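Towel Folding and Linen Storage in a Shared Student House
Project report, Household Textiles unit
Submitted Wednesday, September 2, 2026

1. Background

The Wynne residence is a shared student house with one linen cupboard on the upstairs landing. Bath towels, hand towels and tea towels all go into it. At the start of the project the towels were stacked in whatever shape they came off the line, and the door often would not close. Residents complained that pulling one towel out brought the rest down.

The project set out to compare ways of folding a terry towel and to pick one the whole house could use. We also looked at whether a different surface for folding made any difference. Most residents had been folding on their beds or on the lid of the washing machine.

2. What we worked with

The towels were plain cotton terry, in tan, white and grey, bought at different times. Some were a few years old and had gone thin along the hems. We did not use any of the printed beach towels, which are too large for the cupboard shelves and are kept in bedrooms.

The cupboard has 4 shelves. The lowest is taken up by the spare doona and was left alone, so the work covered the other 3. The shelves are Atico wire ones with a lip at the front, and the lip turned out to matter, as described in section 4.

Folding was done on a table with a green felt cover. We had first planned to use the kitchen bench, but terry slides on a smooth bench when you pull a corner across, and the near edge creeps towards you as you smooth it. Felt grips the loops a little. It also picks up lint, and we went over it with a brush at the end of each session.

3. Folding methods

Half and half again. The towel is folded in half lengthwise, then in half across, then across once more. This is what most residents already did. It is quick but leaves a thick block with four loose corners on one side.

Thirds. Both long sides are brought in so they overlap, and the strip is then folded into three. The hems finish inside the fold. It takes longer to learn because the first fold has to be judged by eye.

Rolled. The towel is folded in half lengthwise and rolled from one short end. Rolls look tidy at first but they came undone when the cupboard was used by several people in a morning.

Each method was used for one week in August. Residents were asked to put towels back in the same style and to write on the sheet taped inside the door if anything fell out or would not fit. The sheet was filled in unevenly. The middle week has the most entries, probably because it was the week the house inspection was due and people were paying attention.

4. Results

Thirds worked best on the wire shelves. With the folded edge facing out, a towel could be pulled forward over the lip without catching. The half and half block caught on the lip nearly every time, usually by a corner, and the towel above it came along too. Rolls cleared the lip but rolled off the front when the shelf was less than full.

Hand towels did not suit thirds. They ended up too narrow to stack and tipped over. For these we went back to folding in half twice.

The first step made more difference than we expected.
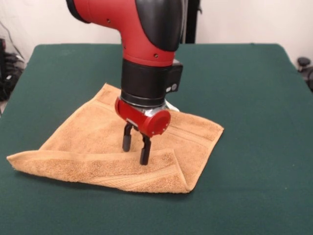

A towel that has been spread out flat and squared up before the first fold keeps its edges together through the later ones. If it goes down with a ripple in the middle, the ripple is still there at the end as a lump, and the stack leans. Older towels were harder to square because the hems had shrunk more than the body of the cloth. Pulling gently on opposite corners helped. Shaking the towel first helped as well, but spread lint over the felt.

5. Limitations

The house has few residents and they knew what was being compared. The weeks were not equal, as one had two days of rain and fewer towels went through the wash. We did not measure the height of the stacks, which would have been an easy thing to do and should be included if the work is repeated.

6. Recommendations

Bath towels should be folded in thirds and stored with the folded edge to the front. Hand towels and tea towels should be folded in half twice and kept together on the top shelf. The felt-covered table should stay available for folding, with the lint brush kept beside it. A short instruction card has been put inside the cupboard door in place of the record sheet.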